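Section 5. Recording Demonstrations in the Simulated Cell

This section applies to operators who collect examples for the Orkano learning system using the two-arm tabletop cell. It assumes that the workstation has been set up as described in Section 4 and that the operator has a valid Enar login.

Overview and gripper-level views of the cell:

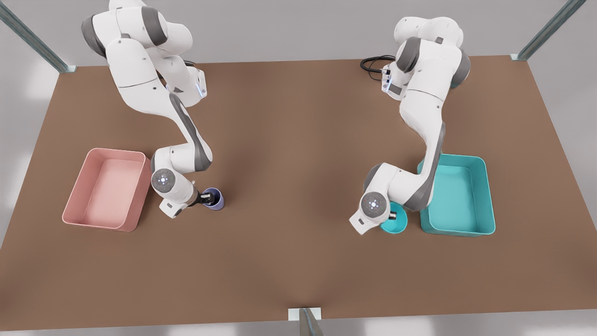
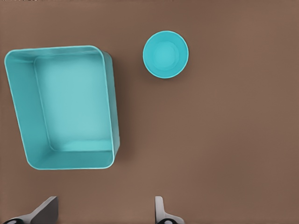 Haf Hughes

5.1 Purpose

The task in this section is tray placement. Each arm picks up one small vessel from the tabletop and sets it in a tray. The learning system is trained on complete demonstrations of this task, together with the camera views and joint positions stored with each one. A single recorded run is called an episode. A full set for one operator consists of 160 episodes.

Left and right are always given from the robot's point of view. In the overview the robot faces the operator, so its right arm appears on the left side of the screen, beside the pink tray, and its left arm appears on the right side, beside the teal tray.

5.2 Before You Begin

1. Log in to Enar and open the project named Rosser.
2. Select "Tray placement, two arms" from the task list. Confirm that the task number shown is 2691.
3. Open the overview and both gripper views. Keep all three open for the whole session.
4. Check that both trays are empty and lie flat on the table.
5. Hold the hand controllers in a relaxed position and press Align. The arms will move to match your hands.

CAUTION: Keep your hands still while the arms are aligning. Movement at this stage is stored as an offset and will affect every episode that follows.

5.3 Recording an Episode

1. Press Reset. The vessels are placed at new positions on the tabletop.
2. Press Record and wait for the tone.
3. Open both grippers fully before approaching. In the gripper view, the two fingers should be seen well apart at the bottom of the picture.
4. Bring each gripper down to its vessel at a steady speed. Close the fingers on the wall of the vessel and pause briefly.
5. Lift the vessel just clear of the table. Keep the open top facing upward.
6. Move each vessel over the tray on the same side and lower it until it rests on the tray floor.
7. Open the fingers, raise both arms, and press Stop.

The arms may work together or one after the other. Both patterns are accepted, and a good set contains some of each. Do not pass a vessel from one arm to the other. Handovers belong to a separate task and are recorded under a different number.

NOTE: Cups and bowls call for different grips. A bowl is wide and shallow, and the fingers must come down lower before closing. A cup is taller and narrower and can be held nearer the rim.

5.4 Mistakes During an Episode

A missed grasp does not spoil an episode. Open the fingers, back away, and try again while the recording continues. The learning system makes use of these corrections, and operators should not delete them.

Press Discard in the following cases:

- a vessel has left the table
- a tray has been pushed out of place
- a finger has passed through the table surface — this is a simulation fault and should also be reported
- recording began before the tone

Discarded episodes do not count toward the set. Do not repeat the same starting layout to make up for one; press Reset and continue with the next.

5.5 Reviewing and Labeling

1. At the end of each block, open the Review tab.
2. Play every episode once in the overview. Switch to the gripper view wherever the hand hides the vessel.
3. Mark each episode Complete, Corrected, or Failed. Use Corrected when a grasp was repeated.
4. Enter a comment only when something unusual took place. Comments are limited to 500 characters.
5. Press Submit. Labels cannot be changed after this step except by the Ostbridge data office.

CAUTION: Do not close the browser while the transfer bar is moving. An interrupted transfer must be restarted from the first episode in the block.

5.6 Change Record

April 25, 2022 — Label "Corrected" added. Step 3 of Section 5.3 reworded. Sets recorded before December under the earlier labels remain valid and need not be reviewed again.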